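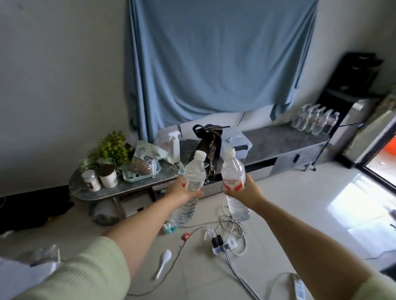

Laiba Magsi

In August I became a class member. I didn't apply. An email told me that Huva, the little trading app I used for one winter and then forgot, had sold something called a yield token, and that people who bought it might have been misled. I had bought 127 of them, which at the time felt like restraint.

The notice ran to 13 pages. I read it twice, the second time with coffee, and came away knowing that I could file a claim, opt out, object, or do nothing and be bound by whatever everybody else agreed to. Doing nothing has always been my investment strategy, so I was tempted.

The claim form wanted the date and price of every purchase. Huva's export button gave me a spreadsheet with 1078 rows, most of them fees on other fees. I called my friend Caroline Mrema, who did securities work before she got tired of it, and she told me to file anyway and keep a copy of everything - then asked, quite gently, what I thought a yield token was.

I said it was a token that yielded.

The form is in now. If the settlement is approved and the lawyers are paid and there's anything left, I could see almost 13 dollars. The opt-out crowd on the Cuautle message board think I sold out cheap. They're going to arbitration, where the filing fee is more than my tokens ever cost.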